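Ticket: Product photos failing to upload, Solmont storefront
Opened by: Intan Kusuma
Opened: February 16, 2023
Priority: High
Status: Closed

Problem: Uploads to the home decor catalog stop at 900 KB. Bar goes grey, then "request failed". Small files fine. Worked last night, nothing changed on my end that I know of. Have 300 listings to get live for the spring faux flower range so pls hurry.

Log

Tried Chrome and Firefox - same. Cleared cache. Logged out and in. Same.

Support (Platard desk): Can you send one file that fails, and the time you tried it? Also are you on the office network or at home?

Intan: Office. Attached, failed twice just now. Saved it smaller and it went through on the first go.
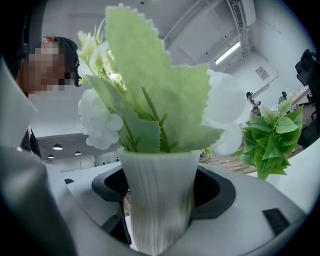
Support: Got it, thanks. File opens fine here and uploads from our side at full size. So not the file. Can you try from your phone with wifi off?

Intan: Phone on data works. Full size. So its the office line??

Support: Looks like it. Anything in front of the router? Filter, proxy, that kind of thing.

Intan: Asked Chin (our IT people). They put in a Prostano web filter after I left yesterday. Didnt tell anyone.

Support: That'll be it. Default cap on outgoing posts is low. Ask them to raise it or exempt the storefront address. Needs a restart of the filter after, saving alone won't do it.

Intan: They raised it, no restart. Still failing. Asked again.

Intan: Restarted. First batch of 2 went up, then a batch of 400 MB total, no erors. Running the rest now.

Support: Great. Will add a note to the help page on filters. OK to close?

Intan: Yes close. Thank you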